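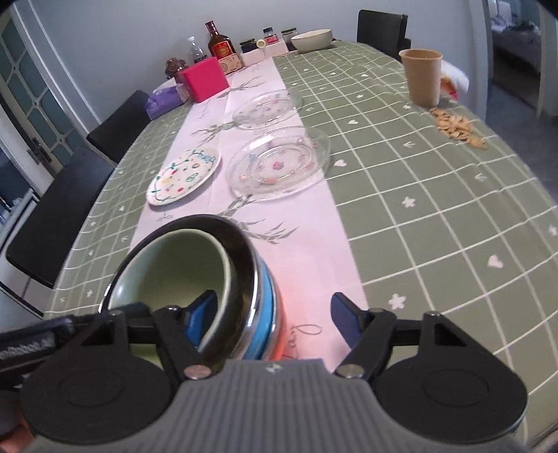 The Poltier Follinum is a hand-held gripper for recording manipulation tasks without a robot present. The operator holds the tool, performs the task at normal speed, and the tool logs video from its own camera, finger opening, and motion of the body. A tilted mug held between the two hinged fingers over a set table is a typical case: the object is rigid but curved, the grip point changes with every attempt, and there are plates nearby that must not be touched. Recordings are converted to end-effector paths and can be used to train a policy for any supported arm that carries the matching Follinum wrist gripper.

## Intended use

Follinum is meant for teams that need demonstrations from many rooms and tables and cannot move an arm into each one. It covers single-hand pick, place, pour, hang, wipe, and open/close tasks. Two units can be paired for two-handed work. It is not a force-measuring instrument and should not be used where contact force has to be reported.

For tasks that must be taught on the arm itself, see the Seno remote kit below.

## Gripper

Both fingers are driven by one trigger through a shared linkage, so they close symmetrically about the tool axis. Each finger carries a replaceable pad on its inner face. Pads are held by friction and a single retaining clip. No tool is needed to change them.

| Item | Value |
|---|---|
| Maximum opening | 98 mm |
| Pad length | 57 mm |
| Actuation | Manual trigger, spring return |
| Finger position sensing | Magnetic encoder, absolute |
| Operating surface | Any; no markers or floor fixtures |

Running time on a full charge is around 8 hours with intermittent recording. Continuous recording shortens this. The battery can be changed between sessions but not during one; removing it closes the current file and ends the session.

The trigger travel is linear with finger opening over most of the range. The last few millimeters before full closure are stiffer by design, so that the operator can feel the difference between holding a thin object and closing on nothing. Trigger spring tension is set at the factory. Two alternate springs are in the accessory bag.

## Recording a demonstration

1. Power on and wait for the status light to hold steady. The tool should be motionless during this time.
2. Sweep the workspace slowly from left to right and back. The sweep builds the map used for tracking.
3. Open the fingers fully, close them fully, and open them again. The file header stores both end points.
4. Press the record button once. Perform the task. Press again to stop.
5. Return the tool to its starting position before the next take.

Keep the free hand out of the space between the fingers. A demonstration in which the free hand steadies the object will record normally and pass all automatic checks, but the arm has no second hand and the resulting policy will wait for help that does not come. Paired units are the correct solution for these tasks.

Move at a pace the target arm can match. Mwakalinga, the desktop software supplied with the tool, compares each take against the joint limits of the selected arm and flags any segment that is too fast or out of reach. Flagged takes can be slowed, trimmed, or discarded. Slowing is acceptable for carrying and placing. It should not be applied to pouring or tossing, where the timing is part of the task.

## Tracking limits

Tracking relies on visible texture in the room. Furniture, patterned cloth, and ordinary household clutter all work well. The following conditions reduce accuracy:

- Large blank walls filling most of the view
- Direct sun into the lens
- Mirrors and full-height glass doors close to the tool
- People walking through the background for long periods

Transparent objects do not interfere with tracking at normal working distance, but they are harder for the trained policy to locate. Plan on more takes for clear glassware than for ceramic. Changing the lighting between takes helps more than changing the object.

If tracking is lost, the light turns amber and the take is marked invalid from that point. The earlier part is kept.

## Seno remote kit

Seno is the remote-control option. It uses the same handle and trigger, mounted to a passive arm with encoders at each joint, and drives the robot live over a wired connection. The operator watches the robot directly or through the wrist camera. Finger opening is mapped one to one.

Use Seno for correcting a policy that already works most of the time. When the robot hesitates or takes a bad approach, the operator squeezes the handle switch, takes over, finishes the motion, and releases. Mwakalinga stores the takeover segment separately and tags it with the policy version in use. Takeover is blocked until the passive arm is within a set distance of the robot's current pose, to prevent a jump.

Seno files and hand-held files share one format and can be mixed in one training set. Gripper pads should be the same type throughout. Mixing worn and new pads is the most common cause of slipping after transfer to the arm.

## Supplied items

- Follinum hand-held gripper
- Battery, two
- Charger and cable
- Spare finger pads, two pairs
- Alternate trigger springs, light and heavy
- Calibration card
- Mwakalinga license, one workstation

The matching wrist gripper, the Seno passive arm, and the pairing cable are ordered separately. State the arm model and flange pattern when ordering the wrist gripper.

## Care

Wipe the pads with a damp cloth after handling food containers or anything oily. Do not use solvent. Check the pivot screws at the finger joints for looseness before each recording day and tighten by hand with the supplied key. After any pivot adjustment, repeat the open/close calibration with the card in place.

Clean the lens with a dry lens cloth only. A smear that is hardly visible to the eye will show in every frame of a session, and takes recorded through it cannot be repaired later.

Part numbers for pads: 66-S (standard) and 66-T (textured). Firmware and the current arm compatibility list are on the downloads page. Page revised April 12, 2024.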